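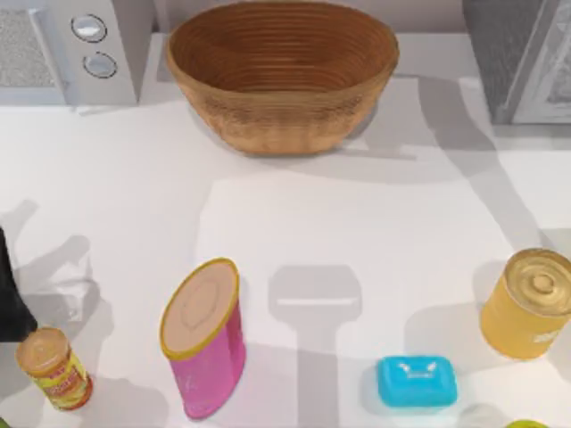
Counter view of my simulated kitchen, with the bowl, the cans and the soap

Home | Topics | Unanswered | Members | Log in

Should I delete demonstrations where the close camera sees almost nothing?

Xinyi Tian
4 August 2026

I am collecting examples in simulation for a two-arm policy. The task is to put the small can into the wooden bowl. Since June I have 2,203 demonstrations, all made by teleoperation. The counter view is good, but in the close view there are long parts with only a gripper finger and plain surface in it.
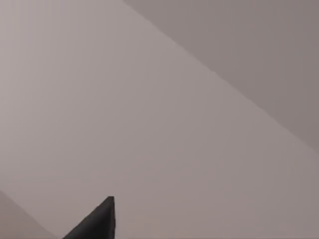 My colleague at Piltitz wants to remove every episode where this part is longer than 3 seconds. Then I would stay below 2,000, and I promised at least this number. Is it harmful to keep them? I train with both views together.

Kakmont

Keep them. The robot will also meet such moments when it runs alone, so it must learn what to do there. The arm positions are in your data too, I suppose, and they tell the network where the arm is even when the picture is poor.

What I would cut is the waiting. If the operator was thinking and the arm did not move, the policy learns to stand still. We had this problem badly. Cut only those steps and leave the rest of the episode as it is. Afterwards please replay two or three episodes, because a wrong cut makes a jump in the actions.

Dlamini

just delete, more data is always possible in sim

Jullia

I do not agree with deleting. Train 2 policies, one with all episodes and one with the filtered set, and test both from the same start positions. Also check that the time stamps of the two views agree. Mine were shifted by several steps and I blamed the camera for weeks.

Contact | Copyright and terms | Back to top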